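How to Replace Worn-Out Elastic in Pull-On Jeans

If you have ever loved a pair of pull-on jeans right up to the morning they started sliding down your hips in the grocery store, this one is for you. The denim usually has years left in it. The elastic gives up first, and putting in a new piece is a friendly little job, even if the last thing you sewed was a pillow in seventh grade.

I keep a roll of elastic in the closet now, because once the family finds out you can do this, they start bringing you things.

What you'll need

New elastic, the same width as the old piece
A seam ripper
Small sharp scissors
2 large safety pins
Thread that matches the denim
A sewing machine with a jeans needle, or a sturdy hand needle and some patience

Before you start, take a good look at how your waistband was made. Some have a simple tunnel of fabric with the elastic floating loose inside, and those are the easy ones. Others have the elastic stitched down through every layer in several rows, and you'll need to pick out all of those rows before it will come free. I did one like that last May and it took me 47 minutes with a cup of coffee going cold beside me, so put on something good to listen to.

Lay the jeans out on a table with good light and find the gathers.

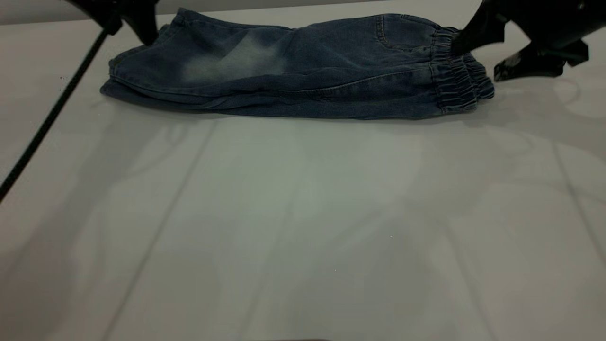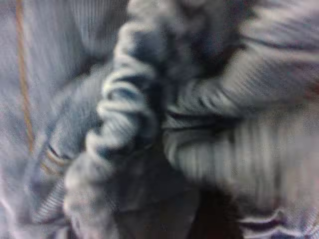
Now turn the jeans inside out and look for the seam at the center back. Open up a couple of inches of the tunnel there with your seam ripper, going slowly and cutting only the thread. Denim is forgiving, but a hole is a hole — and I have patched one or two of my own making.

Pull out a loop of the old elastic and snip it. Don't yank it all the way out yet! Pin one end of your new elastic to one end of the old one, nice and flat, and pin the other new end to the fabric next to the opening so it can't disappear on you. Then pull the old piece gently around, and the new one will follow right along behind it.

As for how long to cut it, wrap the elastic around your waist where the jeans will sit, snug but comfortable, and add an inch for the overlap. Don't go by the old piece, which has stretched out over the years. Sit down while you measure, too. We are all a different size in a chair.

Overlap the two ends by an inch, check with your fingers that nothing is twisted inside, and sew a square with an X through the middle. Go over it twice. Tug the waistband all the way around a few times to spread the gathers evenly, then stitch the opening closed.

One last thing I like to do is sew straight down through all the layers at each side seam, just the height of the waistband. It keeps the elastic from rolling over in the wash. Skip the hot dryer after that if you can — a line or a rack is much kinder to elastic.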